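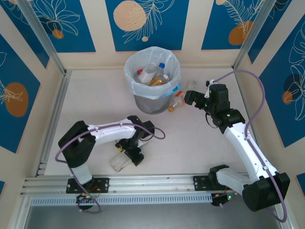
Notebook No. 3

March 5, 2025
Bin cell, Prornwood

I promised Dulce in February that I would write the house rules for this cell down in one place, and since then I've found every possible reason to do something else first, so this page is overdue and probably longer than it ought to be. Most of what's in it is already common habit among the people who have been here a while. But Koen starts running the cell without me next week, and habits are hard to hand over at the door, so I sat beside the enclosure with a coffee (well outside the line, Teodor, before you ask) and wrote as I worked.

Start-up first. Walk up to the cell and look before touching anything. Both arms on the rail, mounting plates with all their screws in, and then the cables. I know I go on about the cables. The purple one on each arm runs outside the links, and it needs its slack, but a loop that has crept around to where the elbow folds is going to get pinched sooner or later, and you'll be the one lying on the floor with a flashlight finding out where. Follow each one with your eyes from the base all the way up to the wrist. Then look under the rail at the electronics. Green lights there, good. A green light tells you that the unit has power and is happy with itself. It says nothing at all about whether it's safe to put your hand in, and I would like that sentence underlined, so I have underlined it in the paper copy.

Hands. The rule is the same one it has always been: motion disabled, stop button pressed, key in your own pocket, and only then reach in. Kristof asked me if this really applies when you only want to nudge one bottle a little to the left. Yes! That's the main thing it applies to. People don't forget the key when they're about to swap a gripper, they forget it when the job takes two seconds. If someone else is with you, say "hands in" out loud, and wait for them to say it back before you go. It feels silly for the first few days and then you stop noticing.

One more about stopping. If an arm is holding something when you stop it, leave the thing where it is and don't pull. Support the object with one hand, open the gripper from the jog screen, and take it away after the fingers have opened. This goes for cups especially. The clear plastic ones flex a good deal and can spring out sideways, and the grip pads don't like being dragged across a rim.

Now, the bin and the trash that goes with it, which is where most of our small disagreements live.

The bag goes in with its edge folded outward over the rim, all the way around. Teodor likes to tuck the spare plastic under so it looks tidy. I understand the impulse, but the folded edge is what we've used in every run in the log, and a bin that suddenly looks different halfway through a batch is a nuisance for whoever reads the data afterward (me, usually). Fold it over, let it crinkle, leave it. If you change the bag during a batch, write the run number where you changed it.

Everything that goes in the cell must be empty and rinsed, caps on. A bottle with something left in it isn't banned forever, it just isn't part of this task, and it needs its own sheet with the weight written in. Ans brought up glass again. No glass.

Leave the labels on. I had a bag of nicely peeled bottles from somebody who meant well, and they were no use for the sorting work, where the labels are half the point. Dented and crumpled ones are welcome too, as long as nothing is split or sharp.
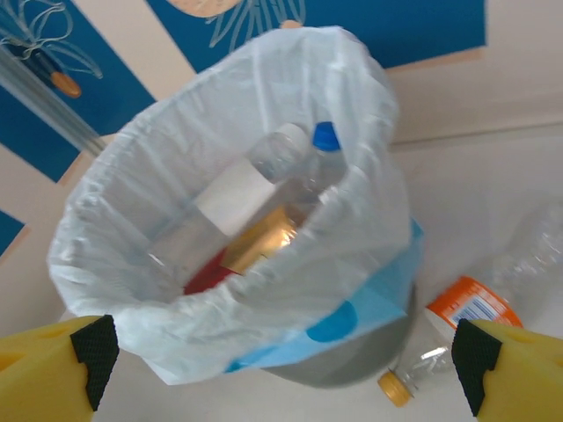
When an item ends up next to the bin instead of in it, that's a miss, and we write it down as a miss. Don't disable motion and pop it in by hand to save the run. I've done it myself, I admit, in the early days, and then spent an afternoon trying to work out why the success rate looked so lovely. End the run, mark the outcome, and then clear up. If the item was lying on the floor at the start because the reset sheet put it there, that's a different matter, and the start photo in the Oltodix log should settle it. So please take the start photo before you take your hands off the mouse, every time.

While we're at it, the words. Use "in bag" only when the whole item is below the rim. Anything leaning on the fold is "on rim," even if you're sure it would fall in with a tap. Anything hidden under other items is "not visible" on the sheet. Don't guess at it from memory. Dulce wanted a fourth word for things caught in the folds of the bag and we went back and forth on it over lunch, quite cheerfully. I have left it out for now -- she may yet win.

Wrist cameras: wipe the lens with the gray cloth, never with a sleeve. Look at the live view before the first run and make sure you can see both fingertips and the open mouth of the bin from the approach pose. If a finger looks crooked, check its screws before you blame the calibration. The grip pads get looked at in the same visit. We swap them as a pair, and we put in a new pair after 1,000 cycles even when they look fine. The old Vonley sheet in the drawer gives a different number for a different pad, so I've crossed it out and written this page number on it.

The decorated panels stay up and stay where they are. The leaves and circles are part of the setup now, whether you care for them or not (I've grown very fond of them). If one comes loose, stop and fix it and make a note.

The log stood at 1,411 runs when I sat down this morning. Koen did the last batch before lunch with me keeping quiet in the corner, which I found harder than he did. He caught a cable loop I'd missed, so that's going in the margin with his initials.

Still open:

Where the stop button for the second person should hang. Teodor wants it on the left post, I want it on the bench.

Ask Zupan if they have longer cable ties in stock, the soft kind.

Dulce's fourth word.

Ans to read this page and scribble on it freely, in any color except pencil, which I can't see in this light.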